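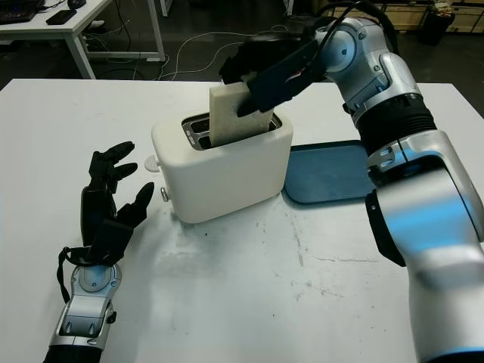 Can I change the order of the stages in a task after it has been recorded?
The order can be changed at any time in the Stage Editor, as long as the task is stopped and no one else has it open. The sensor recordings stay as they are. Only the plan is rewritten.

4. Building a two-arm task in Posora

This section covers the toaster task that ships with Posora. It uses most of the features you will need for your own tasks: a grasp, an insert, a press with the other hand, and a return to rest. Read section 3 first if the arms have not been calibrated.

4.1 Before you start

You need the following:
- Posora installed on the control computer, with the Distavis perception module turned on
- A head camera that shows as Live in the status bar
- Both arms at rest and the emergency stop within reach of the operator
- A user account with Editor rights

CAUTION: Keep people out of reach of both arms whenever the status bar shows Armed. The software speed limit does not replace the emergency stop.

4.2 Create the task

1. Open Posora and choose Tasks, then New from Template.
2. Select Toaster, two-arm. Enter a name without spaces. The name becomes the folder name for the logs.
3. In the Controller list, pick the profile for your robot. If you are using the Llanos controller, leave the rate field alone.
4. Click Create. The Stage Editor opens with four stages already in place: Grasp, Insert, Press, Rest.

Note: The template assigns Grasp and Insert to the right arm and Press to the left. To swap them, use Mirror Task from the Edit menu. Do not change the arm on single stages, or the collision pairs will no longer match.

4.3 Set the object frames

Every stage is planned relative to an object frame. The toaster frame has its origin at the center of the slots. The lever has its own frame, attached to the toaster frame as a child.

1. Place the toaster where both arms can reach it and click Detect Objects.
2. Wait for the outlines to turn green. A yellow outline means Distavis found the shape but is unsure of the direction it faces.
3. If the toaster outline is yellow, click it and drag the arrow until it points to the lever end.
4. Check the lever frame in the side view. Type in a correction if the marker does not sit on the lever.
5. Click Lock Frames.

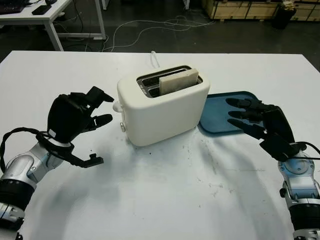

Frames stay locked until you click Detect Objects again or restart the task. If the toaster gets bumped, the planner will go on using the old position, so run detection again before the next attempt.

Shiny metal inside the slots can leave holes in the depth data. Turn on Fill From Model under Perception, Advanced. Posora then uses the stored slot shape and ignores the depth readings inside it.

4.4 Set the contact limits

The Insert and Press stages end on contact. Each has its own limits.

1. Select the Insert stage and open the Contact tab.
2. Set Approach Gap to 9 mm. This is the height above the slot at which the arm slows down.
3. Set Stop On to Force or Depth, whichever comes first.
4. Select the Press stage and set Finger Group to 2. Group 1 closes the whole hand and is meant for grasping.
5. Set Hold Time to 2,000 ms.
6. Click Check. Posora tests both stages against the arm limits and lists any that fail.

CAUTION: Do not raise the force limit to get past error 339. The error means contact came earlier than planned, and in most cases the lever frame is wrong. Go back to 4.3.

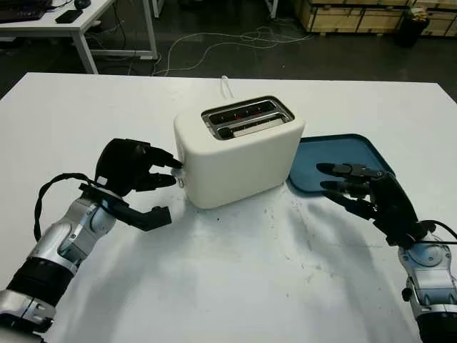 4.5 Run a dry pass

1. Unplug the toaster.
2. Set the speed slider to Slow and click Arm.
3. Click Step. Posora runs one stage and waits.
4. Compare the planned path (blue) with the measured path (orange) in the Timeline. Small gaps at the start of a stage are normal.
5. Repeat until Rest is complete, then click Disarm.

If the Press stage ends before the hold time is up, open the log and look for the line "contact lost." The usual fix is to move the press target a little closer to the base of the lever.

4.6 Save and share

Choose File, Save Version. Posora keeps the earlier versions and they can be restored from the History panel. To send the task to another Tusteo site, use Export and tick Include Frames only if the table layout there is the same.

Template maintained by Zinash Feyisa. Contact settings reviewed by Alcides Usuga in January. Continue with section 5, Scheduling repeated runs.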